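Lunettes de soleil

Les lunettes de soleil sont des lunettes dont les verres sont teintés pour diminuer la lumière qui arrive à l'œil. Elles servent à la protection contre l'éblouissement et contre le rayonnement ultraviolet, et elles sont aussi un accessoire de mode. Dans la langue courante on dit parfois « les solaires », surtout chez les opticiens.

Constitution

Une paire de lunettes de soleil comprend une face et deux branches. La face se compose de deux cercles, qui tiennent les verres, et d'un pont, qui les relie au-dessus du nez. Le mot « cercle » est employé par les opticiens même quand la forme est carrée ou en goutte. Aux deux extrémités de la face se trouvent les tenons, où s'attachent les charnières. Les branches se terminent par les manchons, courbés derrière l'oreille.

Dans les montures en matière plastique, le pont est le plus souvent moulé d'une seule pièce avec les cercles et il repose directement sur le nez. Dans les montures en métal, il est soudé et l'appui se fait par des plaquettes. Le pont est la partie la plus rigide de la face. Pour cette raison on conseille de tenir les lunettes par cet endroit quand on examine les verres, mais de les mettre et de les enlever avec les deux mains, par les branches.

La charnière est la partie qui s'use la première. Elle est formée de charnons qui s'emboîtent et qui sont traversés par une vis. Une vis desserrée se reconnaît à une branche qui tombe par son propre poids. Le modèle Ridska, fabriqué par l'atelier Collet, avait une charnière sans vis, à clip, que l'on pouvait remonter à la main ; sa production a été arrêtée après 200 exemplaires.

Verres et teintes

Les verres sont en verre minéral ou, beaucoup plus souvent, en matière organique. Le polycarbonate est léger et résiste bien aux chocs, mais il se raye facilement. Le verre minéral garde longtemps une surface nette et pèse davantage.

La teinte peut être grise, brune, verte ou d'une autre couleur. Le gris modifie peu les couleurs. Le brun augmente l'impression de contraste et il est apprécié des conducteurs. Une teinte peut être uniforme ou dégradée, c'est-à-dire plus foncée en haut.

En Europe, les verres sont classés en cinq catégories, de 0 à 4, selon la quantité de lumière visible qu'ils laissent passer. La catégorie 0 est presque claire. La catégorie 3 est la plus vendue pour l'été et la plage. La catégorie 4 est destinée à la haute montagne et aux glaciers, et elle ne convient pas à la conduite.

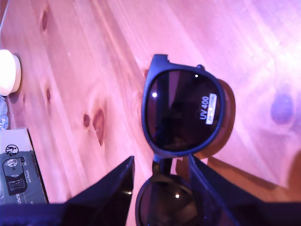 La teinte et la protection contre les ultraviolets sont deux propriétés différentes. Un verre très sombre sans filtre est même moins favorable qu'une absence de verre, car la pupille s'ouvre derrière lui et laisse entrer plus de rayonnement. À l'inverse, un verre presque transparent peut arrêter la totalité des ultraviolets, si la matière contient un absorbeur.

Marquages

La mention « UV 400 » signifie que le verre doit bloquer les rayons jusqu'à une longueur d'onde de 400 nanomètres, donc l'ensemble des UVA et des UVB. Elle ne donne aucune information sur la teinte, ni sur la qualité optique. Elle peut être imprimée sur le verre de démonstration ou figurer sur un autocollant, que l'acheteur retire avant l'usage. Le marquage CE se trouve d'habitude à l'intérieur d'une branche, et la catégorie du filtre est indiquée sur la monture ou dans la notice.

Dans son guide pour les petits commerces, Mieke Claeys recommande de laisser l'étiquette en place jusqu'à la vente. Elle rapporte aussi une visite faite en juillet dans des boutiques de bord de mer : sur 63 paires examinées, 10 ne portaient pas d'indication de catégorie.

Dimensions

Les dimensions sont souvent gravées sur la branche sous la forme de trois nombres. Le premier est la largeur d'un verre en millimètres, le deuxième la largeur du pont, le troisième la longueur de la branche. Une largeur de verre de 55 correspond à une monture assez grande pour un adulte. Les modèles ronds sont en général plus étroits que les modèles rectangulaires, et ils couvrent moins bien les côtés du visage.

Entretien

Le sable et la poussière doivent être enlevés à l'eau tiède avant d'essuyer, parce que les grains rayent la surface. On emploie ensuite un peu de savon neutre et un tissu en microfibre. Le papier de cuisine est déconseillé. La chaleur d'une voiture fermée peut déformer une monture en plastique et abîmer les traitements de surface. Quand les lunettes sont posées sur une table, les verres ne doivent pas toucher le plateau. Les étuis rigides, comme ceux de la série Numevon, protègent mieux la face que les pochettes souples, qui prennent moins de place et peuvent servir de chiffon.

Voir aussi : Charnière (lunetterie) ; Verre polarisant ; Verre photochromique ; Irnex (monture)

Dernière modification de cette page : 2019-08-26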